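Aaltonen Work Table, White Top

Item: Aaltonen Work Table
Maker: Tomwood
Top: white, matte
Frame: powder-coated steel, light gray
Price: $338
Availability: in stock at the Burkier warehouse

Overview

The Aaltonen is a flat, plain table for shared rooms: classrooms, libraries, craft rooms, small workshops and offices. It has a smooth top with no grooves, cable holes or drawers. The legs sit at the corners, so chairs can go in on all sides.

It has been in the Tomwood range for several years. The current version has a thicker top than the old one and a cross rail that sits higher under the table, which leaves more room for knees. If you own the older table and want to line the two up, set the feet on the new table to their lowest position. The working heights will then match.

The top

The surface is a hard matte laminate bonded to a dense core. It doesn't throw back much glare under ceiling lights, and small parts are easy to find on it. The edge is finished in the same white as the surface. The corners are rounded.

Pencil, washable marker and most water-based paint come off with a damp cloth. Permanent marker usually needs a little rubbing alcohol. Oil paint should be wiped up before it dries. The surface resists scratches from normal use but is not a cutting surface. Use a mat under craft knives and rotary cutters.

Do not put hot pans, soldering irons or glue guns directly on the top. Heat can leave a yellow mark that will not clean off, and heat marks are not covered by the warranty.

The frame

The frame is welded in two end sections joined by long rails. The rails bolt to the end sections with the hardware supplied. A 5 mm hex key comes in the box. We suggest tightening all bolts by hand first, standing the table on its feet, and then tightening them fully. If the bolts are fully tightened while the table is upside down, it may rock.

Each foot has a screw leveler. Turn it clockwise to raise the corner. The levelers have a felt pad for wood and vinyl floors. On rough concrete the felt wears out quickly and can be replaced with the rubber feet listed under accessories.

Choosing between fixed legs and casters

The standard table has fixed legs. A caster version is available for rooms that are rearranged often. It costs more and stands slightly taller, so the two versions do not line up. Two of the four casters lock.

Most buyers are better off with fixed legs. Even with the casters locked, the table moves a little when someone leans on it or saws or sands at one end. The caster version works well for reading areas, display tables and sorting work.

Zdislava Šťastný, who looks after the furniture orders at Burkier, recommends buying one caster table for every few fixed ones. The rolling table then carries supplies between the others and can be pushed against a wall when it isn't needed.

Assembly

Assembly takes two people. The top is heavy and should not be lifted by one person.

Lay the top face down on the cardboard from the box. Set the two end sections in place and attach the long rails. Line up the holes in the rails with the threaded inserts in the top. Start every screw before tightening any of them. Turn the table over by lifting it from the frame, not the edge of the top, and set the levelers.

Keep the instruction sheet. The part numbers on the back are needed when you order replacement hardware.

Using several tables together

Tables can be pushed together along the long side or the short side. A joining plate holds two frames flush so that paper and small items don't drop through the gap. The plate fits under the top and can't be seen from a normal standing height. It can be removed with the same hex key used for assembly.

Four tables set in a block give a good surface for maps, fabric and large drawings. The middle is hard to reach from a chair, so this layout works best for people who stand.

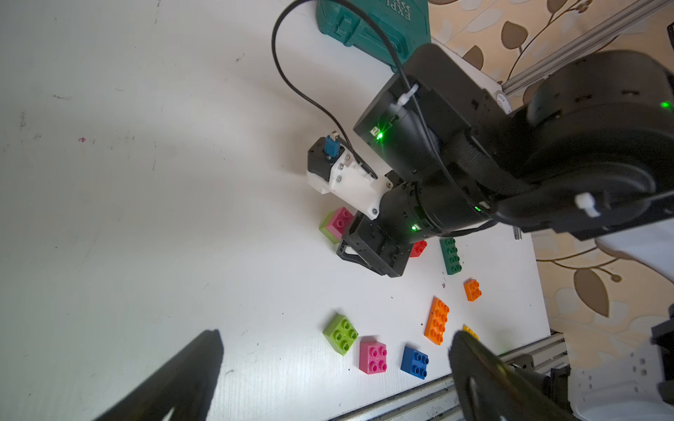 For rows, leave enough space behind each chair for a person to walk past while someone is seated. If the room is narrow, placing one long side against the wall gives back some floor space and still leaves three sides open.

Delivery

Tables ship flat in one carton. Delivery is to the ground floor entrance unless you choose inside delivery at checkout. Check the carton corners before signing. If a corner is crushed, note it on the delivery slip and send us a photo within 3 days. We can replace a damaged top without taking back the frame.

Orders for a full room are delivered on pallets. Please tell us if the building has no loading dock, as we will need to send a truck with a lift gate.

Accessories

Joining plate, one pair
Rubber feet, set of four
Caster set (does not fit the standard end sections)
Replacement hardware pack
Flimuvix surface cleaner, spray bottle

The Flimuvix cleaner is a mild spray for laminate. Plain dish soap and water works too. Do not use scouring powder or steel wool, which will leave shiny patches in the matte finish.

Warranty

The frame is covered for 10 years and the top for 2 years in normal indoor use. The table is not suitable for outdoor use or for unheated sheds. Moisture that gets in at a damaged edge can swell the core.

Claims need the order number and a photo of the label on the underside of the table.

Customer notes

"We replaced the old folding tables in our sewing room in February. These don't bounce when the machines are running. I would order the joining plates at the same time, we had to wait for ours." Radomír Jelínek

"Good table. One leveler was missing from the box and the new one came the same week. White shows coffee rings, but they wipe off."

"Bought the caster one for the library cart area. Rolls fine over a door strip. A bit tall for our smaller kids."

Related items

Aaltonen Work Table, gray top
Aaltonen Low Table, white top
Aaltonen Bench
Tomwood Stacking Stool

Page updated April 11, 2022. Prices do not include sales tax or inside delivery.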